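Mallow budget report — I-hsuan Kan, Wesport robotics elective

So my half of the project was the shopping list! We had $347 for the whole Mallow gripper setup, and I wanted to keep $30 back for spare fingers (they get scuffed fast).

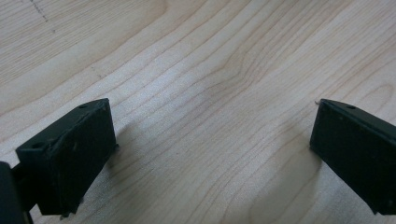
The motor was the big one at $68, and I compared 2 suppliers before I picked Marinho — slower shipping, but way nicer about returns. 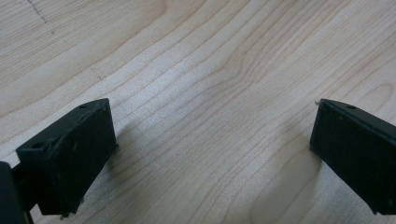

Would I buy the spares up front next time?
I'd wait until February, when we know which finger shape we're keeping. Screws, though, I'd order right away.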